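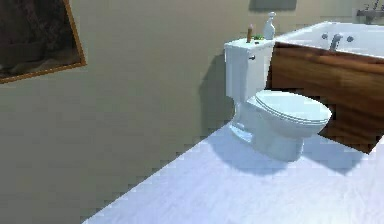

Prusero Home Simulator – open afternoons at the Foley workshop

Prusero is our practice house for household robots, and I still get a kick out of showing it to people! It has 70 rooms you can load on an ordinary desktop, with 3,535 objects to place in them, and on open afternoons you can sit down and drive through any of it yourself.

The bathroom is the one visitors ask for most. Freya Hulme runs that station, and she likes to start with the toilet tank: there's a pump bottle on the lid with a couple of smaller things beside it, and a planner has to reach for one without sweeping the rest onto the floor. After that you can pick your own target (the tub faucet and the flush handle are both popular) and watch the planned path before you run it. Knock something over and you just reset – so please, knock things over.

Last time Pao-chu Mak brought her Bakau path planner and ran the tank task 172 times during the afternoon, changing the starting spot on every run. People stayed to watch the whole thing, which made my month.

What you get with Prusero
Room set and object library
Scene editor
Planner connection, with Bakau supported from the start
Run log and replay

Visiting
The next open afternoon is in October, 1:00 to 5:00 pm. Entry is free and you don't need to know any code. Bring your own planner on a laptop if you have one, and write to the Zotau desk beforehand so Freya can save you a seat.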